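Cirer Robotics Group releases method for gripping soft, crumpled objects

Akemton, May 25, 2021

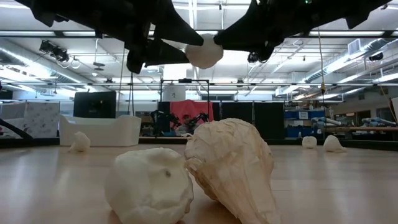

A gripper which closes on crumpled paper has very little to rely on, Lavanya Kaimal remarked at the presentation of the results, and a method that waits for a perfect model of the object will wait a long time.

The Cirer Robotics Group today publishes the results of Sevodach, a research project on the handling of light objects with irregular shape. The group presents a method by which a robot arm with two fingers learns to pick up crumpled pieces from a flat floor and to put them into a tub. The method does not need a model of the object before the work begins, and it uses the same settings for small lumps and for larger ones.

Most programs for robot grasping were developed with boxes, bottles and tools. These objects keep their shape when a finger touches them. Crumpled material behaves in another way: it gives way, it rolls aside, and its folds make many small surfaces which look like a good place to hold. When the fingers close too far, the object is pressed flat. When they do not close enough, it falls on the way to the tub.

In the Sevodach method the robot first chooses the object and not the grasp point. It prefers pieces with free floor on two opposite sides, and it leaves pieces that touch a neighbour for later, when the neighbour has been taken away. Only after this choice does it decide on the angle of the fingers. The decision is made again during the last part of the descent, when the view from close to the fingers is the most useful one.

The second part of the method concerns the closing of the gripper. The fingers move together in short steps, and after each step the controller compares the resistance with the step before. The movement stops when the resistance begins to rise in a regular way, even if the value is still very low. The group found that the change between the steps is a better signal than the value itself, which differs a lot from one piece to the next.

For the training the group recorded 600 demonstrations, in which an operator guided the arm by hand controls. The demonstrations were divided in sessions, and the pieces were laid out anew by a different colleague for each session, so that the program would not learn one favourite arrangement. A further 160 trials were kept apart for the evaluation and played no role in the training.

In these 160 trials the robot failed to bring the chosen piece to the tub 19 times. In eight of these cases the piece was lifted correctly and then lost during transport. The remaining failures happened at the floor, mainly with pieces that have a long, narrow end, where the fingers closed on the tip and the body turned away under them. The group considers this the most important open problem of the method and describes it at length in the report.

The speed is also not yet satisfying. The repeated decision during the descent can need up to 8 seconds, and the arm stands still in this time. A faster version is being prepared, but it was not part of the evaluation and no results for it are given today.

The work was carried out in the group's hall in Akemton together with Sepúlveda, the engineering firm that developed the controller for the stepwise closing. Sepúlveda will continue to maintain the controller software after the end of the project. The possible fields of use are the sorting of waste paper, the emptying of packages with filling material, and tidying work in homes – for this last field, the group emphasizes, much more testing with people nearby is necessary.

The report, the training recordings and the list of all failed trials are available on request and free of charge for research and teaching. A second series of tests, with textile pieces in place of crumpled ones, is planned to start in October.

Media contact: Lavanya Kaimal, Cirer Robotics Group, Akemton. Visits to the hall can be arranged by appointment. Please state in your request if you wish to film, as the arm must then be operated by a member of the group.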